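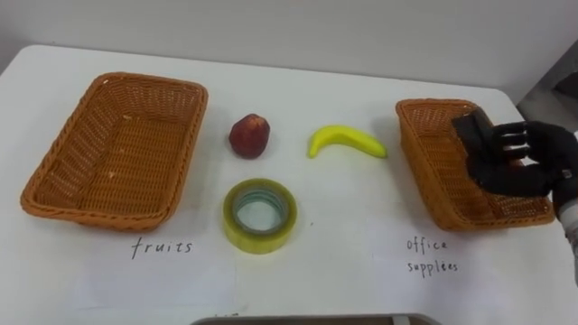

*Two baskets with handwritten labels, "fruits" on the left and "office supplies" on the right. An apple, a banana and a roll of packing tape between them.*

# Sorting table, Estport

The sorting table is one of the oldest activities at the Estport center, and one of the simplest. Things that belong in different places start out together in the middle, and each one goes into the basket with the right label. This page covers the first table in the set — fruit and office supplies. Pushpa Joshi put the set together and Muthu Reddy looks after the baskets between sessions.

**The baskets.** Shallow woven trays with rounded corners. We tried deeper ones in December and went back to these, which are easier to reach into and easier to stack. The pair came from Grivico and cost 138 for the two, lids not included.

**The labels.** Handwritten in black on white paper, one sheet below each basket. Printed cards are available from the office, but most groups write their own. Lowercase is fine.

**The fruit.** One red, one yellow. Both go left. Please don't swap in fresh fruit from the kitchen, as it marks the baskets.

**The tape.** A roll of clear packing tape, laid flat. It goes right. Shagufta Rana has also used staplers and glue sticks for this side — anything from the supply closet will do as long as it is returned.

**The table.** White top, plain wall behind. Keep bags and coats off it during a session. A round takes 4 minutes or less with three objects. Larger rounds can use up to 60, spread over several tables.

Blank label sheets are in the second drawer. The baskets are stored on the shelf marked 2,818, next to the Cevisora puzzles. To borrow the set for another room, write your name on the sign-out sheet and return everything by closing time. Questions about the set go to Arvo Pelkonen at the front desk.

Page updated August 4, 2023.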